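Talby Sourdough Log: README

Welcome to the Talby log, a plain text record of home sourdough baking! It holds 400 bakes, one row per loaf, all made with a single rye starter called Heka. I began it as a kitchen notebook and kept adding columns until it begged to be a proper table.

Each row gives the flour mix, water as a percent of flour, room temperature, rise time, bake time and a short note on the crumb. Temperatures are in Fahrenheit and weights are in grams.
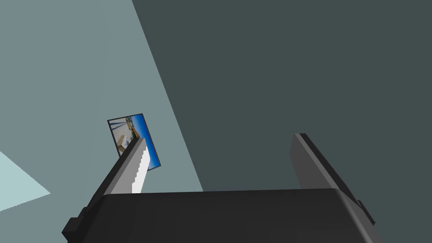
The notes column is my favorite part. Some entries are two words long and others ramble on for a paragraph (the February bakes especially, when the kitchen was cold and Heka was sulking). I left the spelling as I wrote it – please don't fix it in pull requests.

Flour names are short codes. BJ is the Bjarnason whole rye, CK is the Cirkbridge white bread flour, and MX is any blend of the two. The exact split for a blend goes in the mix column.
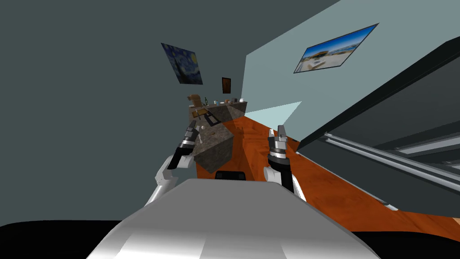
What does a blank rise time mean?
I forgot to write it down. There are 16 of those rows, and I'd skip them if you're plotting rise time against temperature.

Crumb scores run from 1 to 7, with 7 being the most open. They're my own scores, so treat them as one fussy baker's taste. I'd love to see someone compare them with the water column!

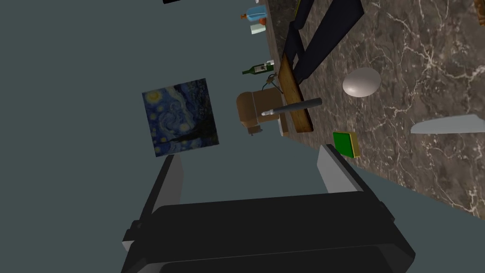

Can I add my own bakes?
Please send them as a separate file with your starter's name in the first column, so Heka's rows stay together.

Last updated 9 February 2026.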